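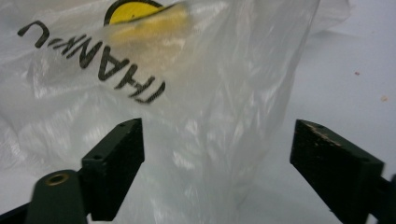
How long do I have to keep the jar of sourdough starter going if I'm not baking this month?

Feed it once, put it in the back of the fridge, and leave it alone until you want bread again.

Print this message | E-mail this message
Posted in September by Felista Laizer to the Otden Bread List

Nicanor Barrientos wrote:

> I went to my sister's for most of August and left the starter
> on the counter with a cloth over it. It now has a gray liquid
> on top and smells like nail polish. Colette Vidal says to
> throw it out. Idrisa Mugo says she is being dramatic. Who is
> right? Also, is it true the rye needs its own jar? I have one
> shelf and a landlord.

Nicanor,

Idrisa is right, which will please him more than is good for him. Gray liquid is hooch. It means the starter is hungry, and after most of August I'd be hungry too. Pour it off or stir it in. I stir it in when I want sour bread and pour it off when my mother-in-law is coming.

The smell goes away after a few feedings. What you do throw out is anything with pink or orange streaks, or fuzz. Don't scrape the fuzz off and hope. Shahzad Marwat scraped and hoped last winter and has asked me to stop bringing it up on the list, so consider this the final mention until the next one.

To bring it back: take a spoonful from the middle, put it in a clean jar with equal weights of flour and water, and wait. Do that every 8 hours for a day or two, then see if it doubles. If it sulks, switch one feeding to whole rye. Mine came back on the third try, at 3 in the morning, and pushed the lid off. I heard it from the bedroom.
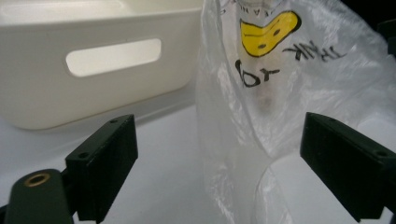 Flour storage came up in the same thread and I may as well deal with it before Colette does. I buy the Nostarow bread flour in the big sack because it's cheaper, and then spend a month regretting the sack. Paper lets in damp and moths and every smell in the pantry. A white plastic bin like mine, with the oval handle slot in the wall, is fine for holding the smaller bags upright, but please don't pour flour straight into one. A hole you can put your hand through is a hole a moth can walk through. Loose flour wants a lid that seals, and whole grain flour wants the freezer if you can spare the room. (Nicanor, I know. One shelf.)

As for the rye needing its own jar: it doesn't need one. You can keep a single white starter and feed a bit of it rye the night before. People who keep two starters will tell you the flavor is different, and it is, slightly, for the first loaf. I kept two for a whole winter. I named them and everything. Then I mixed up the lids and couldn't tell which was which, and neither could anyone who ate the bread — I did ask.

Since several people wrote to me off-list asking for my usual loaf, I'm putting it here so I can stop typing it. It's the Kimaro loaf, more or less, with the water turned down because my flour is thirsty some weeks and drunk the others.

1. Mix 300 grams of water with a good scoop of lively starter, then stir in the flour until no dry bits are left. It will look awful. Walk away for half an hour.

2. Add the salt with wet hands and fold the dough over itself until it fights back. Use a wooden spoon for the first minute if you hate having dough on your fingers, though you'll have it on your elbows by the end anyway.

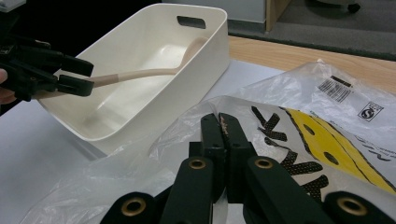

3. Leave it covered until it's puffy and has grown by half, roughly. In my kitchen in September that takes all afternoon. In Shahzad's kitchen, where he doesn't believe in heating, it takes until the following day.

4. Shape it, put it in a floured basket, and keep it in the fridge overnight. Bake it from cold in a very hot covered pot, then take the lid off for the last stretch so it browns. Darker than you think. Then wait for it to cool before cutting, which I have managed twice.

If anybody still has the Skundix scale that went around at the spring swap, I'd like it back. It has my initials on the bottom and it sticks if you press the button too hard.

Felista

8 replies | Share this message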